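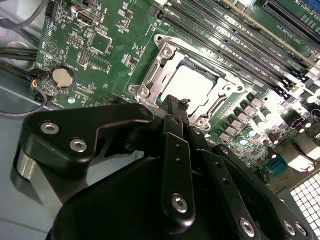
로봇은 컴퓨터 안을 만지는 법을 어떻게 배울까요?
사람이 먼저 로봇 팔을 움직여서 여러 번 시범을 보여 주고, 로봇은 그 기록을 보면서 "이럴 땐 이렇게 움직이는구나" 하고 따라 하는 법을 배워요.

안녕하세요! 저는 로봇에게 손재주를 가르치는 연구를 하고 있어요. 우리 팀 연구 이름은 '뷰베오(Buveo)'예요. 발음이 좀 웃기죠? 저도 처음엔 자꾸 틀렸어요.

여러분은 자전거를 어떻게 배웠나요? 두꺼운 설명서를 다 읽고 탄 친구는 별로 없을 거예요. 누가 타는 걸 보고, 잡아 주는 손을 믿고 몇 번 비틀비틀하다가 탔겠죠. 로봇도 비슷하게 배울 수 있어요. 이런 방법을 '모방 학습'이라고 불러요. 모방은 흉내 낸다는 뜻이에요.

우리 팀은 시범을 모두 2,000번 보여 줬어요. 2,000번이요! 저는 그중에 490번을 맡았는데, 끝나고 나니까 꿈에서도 로봇 팔을 움직이고 있더라고요. 시범을 한 번 보일 때마다 두 가지가 저장돼요. 카메라가 본 모습, 그리고 그 순간 로봇 팔의 관절이 얼마나 굽어 있었는지예요. 눈으로 본 것과 몸이 한 일을 짝지어 두는 거죠.

그런데 왜 하필 컴퓨터 속일까요? 컴퓨터 안에는 초록색 판이 있는데, 이걸 '메인보드'라고 해요. 작은 도시처럼 부품이 빽빽하게 들어차 있어요. 컴퓨터의 두뇌인 CPU는 '소켓'이라는 자리에 앉고요. 이 동네는 길이 아주 좁아요! 옆 부품을 건드리지 않고 손끝을 움직여야 하니까 로봇한테는 정말 좋은 연습장이에요.

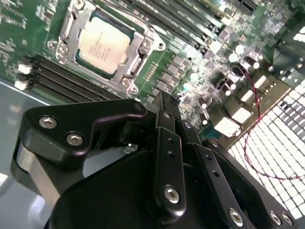 소켓 바로 아래쪽으로 뻗은 로봇의 손끝.

로봇이 어려워하는 것 하나는 반짝이는 금속이에요. 숟가락에 비친 전등을 본 적 있죠? 빛이 닿은 자리가 하얗게 보이면 어디까지가 부품이고 어디부터가 빛인지 헷갈려요. 사람은 고개를 살짝 돌려 다시 보면 되는데, 로봇은 그렇게 해야 한다는 것부터 배워야 해요. 그래서 우리는 시범을 보일 때 일부러 출발하는 자리를 조금씩 바꿨어요. 왼쪽에서도 가고, 높은 데서도 가고, 비스듬히도 가고요.

그럼 성적표를 볼까요? 우리는 로봇에게 혼자서 손끝을 정해진 자리까지 옮겨 보라고 시켰어요. 늘 같은 자리에서 출발한 시범만 배운 로봇은 시험 490번 가운데 200번 성공했어요. 출발 자리를 바꿔 가며 배운 로봇은 똑같은 490번 가운데 281번 성공했고요. 시범의 개수는 둘 다 같았어요. 그러니까 이것저것 다르게 연습한 쪽이 더 잘한 거예요. 와, 저는 이 숫자를 보고 의자에서 벌떡 일어났어요!

물론 아직 틀릴 때도 많아요. 281번 성공했다는 건 209번은 실패했다는 말이니까요. 손끝이 엉뚱한 칸으로 가기도 하고, 목표 바로 앞에서 망설이다가 시간이 다 되기도 해요. 실패한 기록도 버리지 않고 모아 둬요. 어느 쪽에서 출발했을 때 자주 틀리는지 살펴보면 다음에 어떤 시범을 더 보여 줘야 할지 알 수 있거든요. 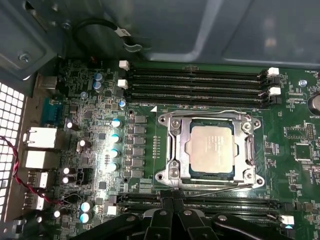
판신이(Hsin-yi Pan)는 로봇이 시범을 통째로 외운 건지 정말로 알아들은 건지 확인하려면 한 번도 본 적 없는 메인보드로 시험해 봐야 한다고 했어요. 맞는 말이에요! 문제집 답을 외운 친구도 같은 문제는 잘 풀잖아요. 그래서 10월부터는 부품 자리가 다른 메인보드로 시험을 시작하려고 해요.

집에서 해 볼 수 있는 놀이도 하나 알려 줄게요. 친구가 눈을 감고 손가락을 들면, 여러분이 "왼쪽으로 조금", "아래로 조금" 하고 말해서 책상 위 지우개에 닿게 해 보세요. 다음엔 손가락이 출발하는 자리를 바꿔서 또 해 보고요. 그리고 고장 났더라도 컴퓨터 뚜껑은 혼자 열지 말고 꼭 어른이랑 같이 열어요. 다음 글에서는 로봇이 힘을 얼마나 줘야 하는지 어떻게 아는지 이야기할게요.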